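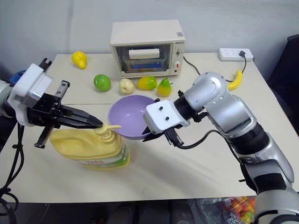
**How much soap do you need to wash a bowl of fruit dishes by hand?**

One pump, on a damp sponge, will get you through a bowl and a few small plates before you need another.

**Trandaneck, July 23, 2022.** Hi, Heidrun Ammann here. I run the household side of Hiter, and I get to write this release myself because I'm the one who has been talking about dish soap at lunch since last October (sorry, everyone). We're opening our first Kitchen Table Days at the Prillberg hall, and I could not be more excited!

So what is it? It's a big friendly room full of tables, and every table has one small kitchen job on it. Set out the fruit. Wash the bowl. Put the bowl back and fill it up again. You can walk in, pick a table and have a go, and if you've got kids with you they'll probably get there first. We use plastic fruit, the pears and apples and bananas you remember from play kitchens, so it can be dropped, dunked and handed to a toddler and still look fine at closing time.

I've always thought the fruit bowl is the hardest-working thing in a kitchen. Mine holds keys, a tape measure, two lemons and a birthday card I keep meaning to mail. When did I last wash it? I had to think, and that's more or less how this whole event started. I asked people at work, and then Haziq Menon from our store team went and asked customers. He got 444 answers back, and 209 of those people said they wash the fruit bowl only when something in it goes bad. I felt a lot better after that.

Haziq will be at the sorting tables, where you empty a bowl, wash it, dry it and decide what goes back in. Leonilde Rocha is doing the soap tables. She has strong views on pump bottles: keep them on the side of the sink you don't write with, point the spout at the bowl, and wipe under the bottle when you wipe the counter. "People scrub everything in the kitchen except the ring under the soap," she told me, and then she went and checked mine.

Rui Neves from Fonseca, who lent us the tables and chairs, is also giving a short talk on light-colored tabletops and how to get berry stains off them. Bring your questions, he loves them. If you have a stain you've given up on, bring a photo of that too.

There's room for up to 80 people at a time, and we've made 254 take-home cards with Leonilde's washing notes on one side and a fruit storage chart on the other. Entry is free. You don't need to book, but groups and school classes should get in touch first so we can hold a few tables together. Aprons are there if you want one, and the sinks are at the back by the coat racks.

**For press:** Rodrigo Nogueira handles interviews and visits at the Hiter office in Trandaneck. He can set up a time with me, Leonilde or Haziq, and he can get you in before the doors open if you'd like a quiet look at the tables. Come hungry, there's real fruit at the coffee stand.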